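Packing the snack boxes: ten minutes with the person who runs it

The snack boxes go out of the Fendcombe office every other Tuesday, and if you've ever found one on your desk you've probably wondered who decides what's in it. We caught up with the organizer between batches. She had maybe ten minutes. She asked us to leave her name off, "or I'll get requests in the hallway."

So, how does it start? "With the cardboard. Always. You fold the box, you check the floor of it, then you look at what you've got." Plain brown, nothing printed. They tried a fancier one from Fanent last year and it came flat with a lid nobody could close.

Then it's bags first. "Big stuff goes down flat, or nearly flat. Chips, cookies, whatever's puffy. If you put a bag in standing up it'll be lying down by the time it gets to Drumis anyway, so save yourself the trouble."

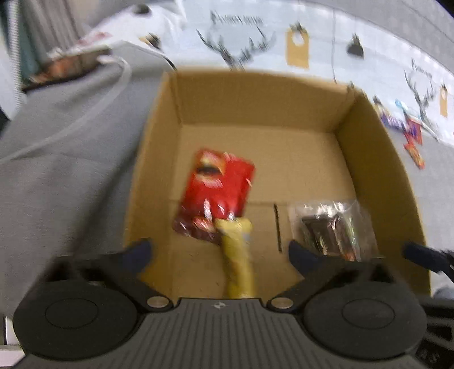 "And the long skinny things you can lay right over the top of a bag. They don't weigh anything. People get precious about it, they want everything side by side like a drawer of socks. No. Overlap. You get a third more in."

Does anything get crushed? A shrug. "Crackers. Crackers get crushed wherever you put them." She's stopped ordering them. Also no more chocolate in the summer boxes - the Drumis van sits in the sun at lunch and there were complaints, fair ones.

The last round was 124 boxes, which is the most so far. The first was 32, and that took a whole afternoon becuase everyone kept stopping to read the labels. Now it's done by 3 p.m. if the delivery shows up on time. It doesn't always.

We asked about the sorting, where everything gets laid out before it goes in a box. "I like to see it spread out. On a table, on fabric, I don't care, just out of the carton. Small wrapped stuff especially, you lose it otherwise." 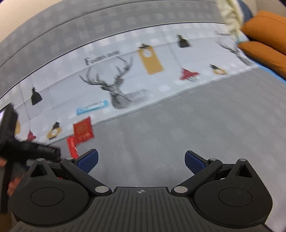
Fendcombe Office Life Team

Favorites? She won't say for the page. The team did run a poll in September and got 27 answers, mostly asking for more salty. "So there's more salty. I do listen." The sweet people have since written in too.

What would help most is returns. If you don't want somthing, put it back on the shelf by the Tănase room, unopened please, and it goes into the next round. Same with the boxes. "Don't flatten them! Just stack them by the door, I'll use them again."

Then the next delivery was at the desk and she was gone.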